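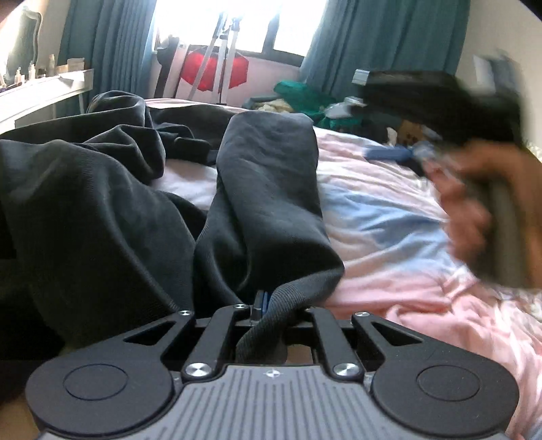

# Chapter 4: A Hand-Held Gripper for Soft Things

In the first three chapters we worked with hard parts: blocks, cups, a box of screws. These objects keep their shape when you touch them, and this makes the life of a builder easy. Cloth is different. A sleeve has no fixed length and no fixed corner, and when you lift it at one point, all the rest of it moves.

In this chapter you will build a gripper which you carry in your hand, and you will use it on clothes and bed covers at home. We call it the Tusirden, after the shared workshop where the first one was put together. The parts list is in section 4.2. Readers who already own the Sovbridge kit from Chapter 2 can keep the base plate and the screws, but they must print new arms.

## 4.1 What you should know before you start

The two sides of the gripper must move together. This is the work of the linkage, and most of the trouble in this build comes from there. If one screw is tighter than its partner on the other side, the fingers close unevenly and the cloth slides out at the weak side. Tighten all of them a little, move the arms by hand, and then tighten again.

Take also some care with the gap in the middle. A thick hem likes to go into it. In our test at home we made 119 grasps on dark clothes and on a light duvet, and the hems gave us more work than the flat cloth did.
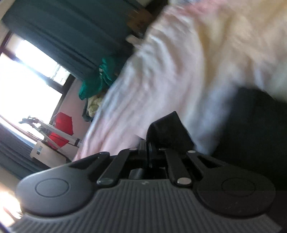 **Figure 4.2** The gripper in front of pale fabric, with the fingers pointing up. The round pins at the joints of the arms are the ones you will adjust in section 4.4.

A bedroom is a good place for the first trials – it has daylight, a soft surface to drop things on, and more cloth than any workshop. Move slowly. Quick movements give blurred pictures, and later, in Chapter 6, you will need to see the folds clearly.

You will need for this chapter:

- the printed arms and fingers (Appendix B, drawing Ngcobo 2)
- one small screwdriver
- sandpaper, 400 grit for the arms and 600 grit for the fingertips
- two or three old garments, at least one of them with a ribbed hem

Do not glue anything yet. The fingers come off again in section 4.3, where we begin with the base plate.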